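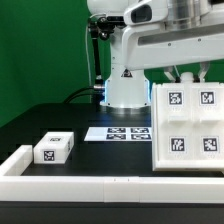
给旧木桌刷一层哑光黑：从打磨到上桌吃饭的全过程

2020年11月24日更新

上次写完给椅子换坐垫的那篇，留言里问得最多的居然是背景里那张黑桌子，问是在哪里买的，是什么牌子的漆，为什么看不到刷痕。桌子是旧的，娘家搬来的老松木餐桌，原来是那种发红的清漆，腿上还有我小时候拿圆规刻的小人。今年六月我把它翻新了一遍，用到现在，每天在上面吃饭、揉面、写字，熨衣服也在上面铺条毯子就熨了，我觉得可以放心写出来给大家看了。

这篇会有点长，您泡杯茶慢慢看。要是手边正好有一张嫌弃了很久又舍不得扔的桌子，那就更好了，看完可以直接去院子里或者阳台上量一量地方。

先说说什么样的桌子适合刷黑

实木的、贴木皮的都可以刷，只是贴木皮的打磨要轻，那层皮很薄，磨穿了底下的颜色和纹路都不一样，虽说黑漆盖得住，可磨穿的边缘会有一道小台阶，侧着光一看就露出来了。人造板外面包了一层光滑塑料膜的那种，我劝新手先别碰，漆抓不牢，用不了多久就会整片整片地起皮。怎么分辨呢？蹲下来看桌面的边缘和背面，实木的纹路会从正面一直走到侧面，贴皮的到了边上就断开了，塑料膜的摸起来凉凉滑滑的，而且每隔一段花纹会重复。

再看看桌子稳不稳。双手扶着桌沿左右晃一晃，如果腿松了，先修腿再刷漆，这个顺序千万别反过来。我有一张小茶几就是刷完了才发现榫头松，往里补胶的时候胶水流了一腿，擦了半天，最后那条腿又重新刷了一遍，心疼那点漆，更心疼那个下午。

还有一点要提前有个心理准备：哑光黑很好看，安静，耐看，放什么颜色的碗碟都衬得出来，可它也很诚实。灰尘、面粉、猫毛、手印，在上面都比在木色桌子上明显。我家现在是吃完饭顺手一抹，习惯了也不觉得麻烦。如果您家里平时不太有工夫擦桌子，可以考虑深灰或者墨绿，做法完全一样，后面写的每一步都能照搬。

要准备的东西

砂纸：粗的、中等的各几张，外加400目的细砂纸，细的多买一点，每层漆之间都要用。
打磨块：软木的或者硬海绵的都行，没有的话拿一块平整的小木头包上砂纸。
木器腻子：补坑用，颜色无所谓，反正要盖黑。
底漆：深灰色的水性木器底漆。
面漆：水性哑光黑。我用的是 Brutitia 的家具漆。
罩面：水性哑光清漆，餐桌一定要，边柜之类可以省。
短毛滚筒和小漆盘。
斜口毛刷一把，刷边角和桌腿。
不掉毛的旧棉布，旧床单剪的最好。
美纹胶带、旧报纸或者塑料布、口罩、手套。
中性洗洁精，一桶温水。

漆我是在 Carrasco 买的，就是河边那家兼卖花盆的五金店，老板娘肯让人开罐看颜色，这一点我特别喜欢。黑漆和黑漆差得远着呢，有的发蓝，有的发棕，罐子上的小色块根本看不出来。您要是也能开罐看，就带一小块白卡纸去，抹一点，拿到门口自然光底下等它稍微干一干再看。湿的时候都是亮的，干了才知道哑不哑。

滚筒别图便宜。便宜滚筒会掉毛，黑漆里夹着一根白毛，您隔着老远都能瞧见，拿指甲去挑又会留一个小坑。我现在每次用新滚筒之前，先拿胶带在上面滚着粘一遍，把浮毛粘掉，再用水打湿、甩到半干。就这么一个小动作，能省下后面好多气。

挑地方，也挑天气

刷漆的地方要通风，但别在风口上。风一大，漆面干得太快，滚筒印还没来得及流平就定住了，外加灰尘和小飞虫都来凑热闹。我六月那次是在车棚底下做的，上面有顶，三面透气，地上先洒了一点水压灰。阳台也可以，把窗开一半就好。

室温太低不行。我用的这款漆，罐子上写的是不低于17度，您的漆以您自己的罐子为准，每家不一样。现在入冬了，北方有暖气的屋里反倒合适，只是暖气片旁边那一侧会干得快些，尽量把桌子放在屋子中间。南方的朋友如果屋里又湿又冷，我建议等一等，等到开春，急着刷出来的漆面容易发黏，您把杯子放上去过一夜，早上拿起来会听见"嗒"的一声，那个声音我是再也不想听到了。

光线也值得讲究一下。最好有一束光是从侧面低低地照过来的，窗边的光就行，没有的话拿一盏台灯放在桌面高度。头顶的灯照下来看什么都是平的，侧光一打，哪里漏刷、哪里堆了漆，清清楚楚。

第一步：清洗

很多人拿到桌子就想打磨，我也理解，磨起来有成就感嘛。可是先洗，一定要先洗。餐桌用了这么多年，表面有一层看不见的油，您直接上砂纸，就是把油往木头里揉。

温水里滴一点洗洁精，棉布拧到不滴水，从桌面到桌腿到背面边缘都擦一遍。桌沿底下那一圈尤其要擦，那是大家坐下来手自然会摸到的地方，油最厚。我家那张，擦到桌沿底下的时候布都黄了，还抠下来一块不知道哪年的口香糖，我怀疑是我自己粘的。擦完换清水再擦两遍，把洗洁精带走，然后晾到完全干透。心里没底就放一晚上。

能拆的五金都拆下来，螺丝装进小袋子，用胶带直接粘在桌子背面。别放在抽屉里，也别放在"我一定记得的地方"。

第二步：补坑

腻子用小刮刀压进坑里，稍微高出表面一点点，干了会往下缩。大的坑分两次补，一次填满的话外面干了里面还是软的，过几天中间就塌下去一个小窝。

我小时候刻的那几个小人，补到一半我停了手，留了一个在桌腿内侧。刷完黑漆以后还看得见一点浅浅的印子，孩子找到的时候高兴得不得了。家里的旧东西，我觉得留一点点痕迹挺好的，您自己拿主意。

腻子要等干透再磨。拿指甲按一下，没有印子，颜色也均匀变浅了，就可以了。

第三步：打磨

先用粗砂纸把原来那层亮光的清漆磨掉光泽。请注意，磨掉光泽就够了，用不着磨到露出白木头，除非老漆已经在起皮。起皮的地方要把松动的都磨掉，磨到边缘摸上去没有台阶。

顺着木纹磨。这句话每本书上都写，写得我都不好意思再写了，可是每年总有朋友给我看一张画满圆圈的桌面，所以还是再啰嗦一次：顺着木纹磨，横着的、打圈的划痕，哑光漆也遮不住。用力要匀，打磨块平放，到了桌边别往下压，一压边就圆了，四个角圆得还不一样。

粗的走完换中等的，把粗砂纸留下的道子磨细。最后400目轻轻过一遍，手掌摸上去像摸一张厚纸，就可以停了。

桌腿如果是车出来的那种花式圆腿，砂纸裁成细条，像擦皮鞋那样两头拉着来回带，凹进去的地方也能磨到。我那张是方腿，省事很多。

磨完是除尘。先用软毛刷子扫，再用拧得很干的湿布擦，擦一遍等它干，再用干布擦一遍。您可以用手掌慢慢摸过整个桌面，闭上眼睛摸，手比眼睛灵，一粒小灰都摸得出来。

有一件要紧事放在这里说：如果是年头很久的家具，老漆里可能含铅，先买试纸测一下再动手。测出来有铅的，就别自己磨了，请专业的人来处理。家里有小孩子的更要当心。普通的桌子也请戴好口罩，木粉飞起来很细的。

第四步：底漆

要不要刷底漆？要。黑漆遮盖力强，好多人就觉得底漆可以省，可底漆主要管的是抓得牢，还有就是压住松木的节疤。松木节疤里有松脂，过一阵子会渗出来，在黑漆上变成一个个发亮的小圆点。我第一张桌子就有这样一串，客人还夸我是故意做的星空。

选深灰色的底漆，以后哪里不小心磕掉一点，露出来的是灰色，没有白色那么刺眼。

底漆薄薄一层就好，看着有点花、有点透，没关系。先用毛刷把边角、桌腿和桌面接缝的地方带一遍，再用滚筒滚大面。干透之后用400目轻轻地磨，轻到几乎只是砂纸自己的重量，把立起来的木毛刺磨掉。水性漆会让木头的细毛站起来，第一层摸着粗糙是正常的，别慌。

然后又是除尘。您会发现刷漆这件事，大半的时间都在擦灰。

第五步：面漆

终于到黑漆了！打开罐子先搅，慢慢地从底下往上翻，别摇。摇出来的气泡滚到桌面上就是一个个小火山口。哑光漆里让它不反光的那种粉会沉底，不搅匀的话，刷到后来越刷越哑，前半张桌子亮后半张桌子暗，补都补不回来。中途隔一阵子再搅一搅。

漆倒进小漆盘，别直接从罐子里蘸，万一滚筒上沾了灰，一整罐就都有灰了。倒完顺手把罐口擦干净盖上。

滚的方法我试过好几种，现在固定成这样：在桌面上分区，从离自己最远的那一头开始，滚筒先把漆大致铺开，铺匀，然后顺着木纹方向，从这头到那头一口气轻轻带过去，中间不停、不抬、不回头。下一道压住上一道的一点边。整张桌面要在漆还湿着的时候连起来，所以门铃响了也先不开，电话响了也先不接。

最难的是忍住手。滚完之后看到一点点不匀，就想再去补一下，请您千万忍住，走开，去洗个杯子，去给花浇点水。漆开始收干以后再去碰它，会拉出一道比原来难看得多的印子。它自己会流平的，流不平的也可以留到下一层解决。

面漆我一共刷了3遍。每遍之间都等干透，400目轻磨，除尘，再刷下一遍。第一遍看着肯定是不满意的，深深浅浅像黑板没擦干净，第二遍就好看了，最后一遍是为了厚度和均匀。最后这一遍刷完先别磨。

桌子的侧边和底沿不要等到最后才想起来。我的顺序是先把桌子翻过来，腿和底沿都刷好，干透了翻正，底下垫几块旧毛巾，再刷侧边和桌面。侧边容易挂漆，刷完蹲下来看看有没有往下流的小水珠，有就用快干的刷尖轻轻带走。

配色的一点闲话

漆干着的时候，人闲着没事，就会开始琢磨屋子里的其他东西。我就是等第二遍干的那天下午，忽然觉得餐厅的墙也该换个颜色了。

哑光黑的好处是它把光吃进去，旁边的颜色就显得特别干净。白色的东西放在旁边会很精神，清清爽爽的；木色的东西放在旁边会很暖；最让我意外的是绿色，亮一点的绿，像刚冒出来的豆苗那样的绿，和深色的哑光台面放在一起，两边都变好看了。我一直以为绿色要配木头才对，看多了才觉得配黑的更痛快。 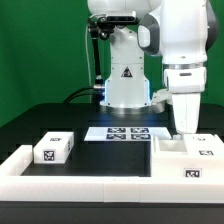
深色哑光台面配一整片亮绿，再加一点白

墙面的绿我最后没敢用那么亮的，去 Flurnwood 的展厅转了两回，拿了一摞色卡回来贴在墙上，早上看、晚上看、开灯看、关灯看，挑了一个灰一点的豆绿。家里人都说早该换了。如果您不想动墙，换一块桌旗、几个坐垫，也能试出这个味道来，不喜欢了收起来就是，花不了多少钱。

地方小的人家也会担心黑桌子压抑。我的经验是看腿，桌腿细、底下透空的，刷黑了反倒轻巧；底下是一整块板挡着的，刷全黑就容易像一口大箱子，这种可以只刷桌面，底下留木色或者刷成和墙一样的颜色，让它退到后面去。

第六步：罩面

边柜、书架可以到此为止，餐桌和书桌还要再保护一层。单单哑光漆的表面有点像很细的磨砂，指甲划过去会留下一道发亮的印子，碗底来回蹭也一样，蹭久了就出现一块一块的亮斑。

水性哑光清漆，也是先慢慢搅匀。我用的是 Cloltness 的那款，开罐的时候看上去是奶白色的，别吓一跳，干了就透明了。刷的时候比面漆还要薄，厚了会发白，尤其在黑底上，一点点雾都看得见。薄薄地上两遍，中间照旧轻磨、除尘，最后一遍刷完就随它去了。

一定要买写明哑光的。我有一回没看仔细，拿了半光的，刷上去整张桌子像钢琴，好看是好看，可跟我想要的完全是两回事，只好又全部磨毛重来。

油性的清漆我不太推荐在家里用，味道大，洗刷子也麻烦，在水性漆上面有时候还会起皱。

第七步：等

这一步没有什么好教的，可是最多人栽在这里。表面摸着干了，和里面硬透了，是两码事。我那张桌子等了整整9天才搬回餐厅用，这几天里我们一家人都在茶几上吃饭，腰酸背痛，孩子倒觉得像野餐。

等的时候不要盖塑料布，会闷，也会粘。不要放花瓶，不要铺桌布，更不要"就放一下下"的快递箱子。家里有猫的，请把门关好。我说的是经验之谈，我那张茶几上现在还有一串梅花印。

常见的几个问题

刷完有小颗粒怎么办？
等干透了，用400目蘸一点点水，轻轻把颗粒磨平，擦干净，再薄薄地上一遍。颗粒多半是灰尘，也有可能是罐口的干漆皮掉进去了，可以用旧丝袜把漆滤一遍再用。

有明显的滚筒印怎么办？
要么漆太稠，要么天太干，要么滚得太久。按罐子上写的比例加一点水，滚筒压得轻一些，动作再快一点。已经有的印子要磨平再刷，光靠多盖一层漆是盖不掉的，印子会一层一层地传上来。

颜色看着发灰，不够黑？
哑光漆本来就比亮光的显得浅，这是它的性子。如果是一块灰一块黑，那多半是没搅匀，或者罩面刷厚了。

可以直接在黑漆上放热锅吗？
不可以，请垫隔热垫。热锅底会把漆面烫软，拿起来就带走一圈。茶杯倒没什么事，水渍及时擦掉就好。

喷漆是不是更平？
会喷的人喷得确实平，不过在家里喷，遮挡、通风都要花很大工夫，漆雾飘到哪里黑到哪里。一张桌子的话，滚筒足够了。

剩下的漆怎么存？
罐口擦干净，盖子盖严实，罐子上写好日期和用在哪件家具上，放在不会上冻的地方。另外找个洗干净的小玻璃瓶，装满一小瓶，平时补个小磕碰就用它，大罐就不用老是打开了。

平时怎么打理

湿布拧干了擦，擦完再用干布带一下，水痕就不会留下来。不要用带磨料的清洁膏，也不要用白色的魔术海绵，那个东西会把哑光磨成亮光，一擦一个印。家具蜡也别打，打了就花。油点子用一滴洗洁精就够了。

小的磕碰，拿细画笔蘸一点剩漆点进去，干了再点一点罩面清漆，别往外涂，只填那个小坑。我家桌角上已经补过一处了，是搬烤箱的时候撞的，现在要我自己找都得找一会儿。

工具用完马上洗。水性漆趁湿用清水就能洗干净，滚筒洗到水变清，竖起来晾，别躺着，躺着会压扁一边。两遍之间如果只隔几个钟头，可以不洗，用保鲜膜把滚筒裹严了放着，接着用。

写到这里茶也凉了。如果您照着做了，欢迎在留言里说说用的是什么木头、什么漆、等了多久，哪一步卡住了也可以问，我隔天都会上来看。下一篇想写怎么给藤椅补洞，藤条已经泡在盆里了。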